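**Tallport Public Library** - notes on the spring change to borrowing rules. Thread, 3/15/26.

1/ The Library Board has approved a new set of borrowing rules for all branches. The rules take effect with the spring schedule. A short account of the main points follows.

2/ Overdue fines on books and magazines have ended. Charges for lost or badly damaged items remain in place. A lost item is billed at the price the Library paid for it.

3/ In January the Library asked cardholders for their views. We received 485 replies. Of these, 77 came from residents of Gostdale, who have used the Tallport branches under a shared agreement since their own reading room closed.

4/ The most common request was for longer loans. The standard loan is now 4 weeks, with 2 renewals. Renewals are automatic unless another reader has placed a hold on the item.

5/ New films and new fiction keep the shorter loan period. The due date is printed on the checkout slip and also appears in your account.

6/ Holds may be picked up at the Main Branch or at the Rutkowska Branch. Please bring your card. A family member may collect for you if your account lists that person by name.

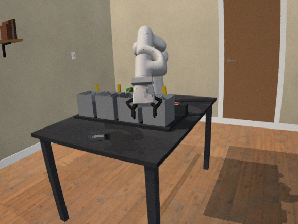 7/ Holds that are not collected within a week pass to the next reader in line. The earlier practice of keeping items by phone request has ended - staff at both desks have been told of the change.

8/ Cards blocked only by old overdue fines will be restored at the reader's next visit. No form is needed. Cards blocked for lost items are handled one by one by Lena Sadowski, Head of Circulation.

9/ Printed copies of the full rules are at each front desk, in regular and large type. Written comments may be left there or mailed to the Main Branch, attention Circulation.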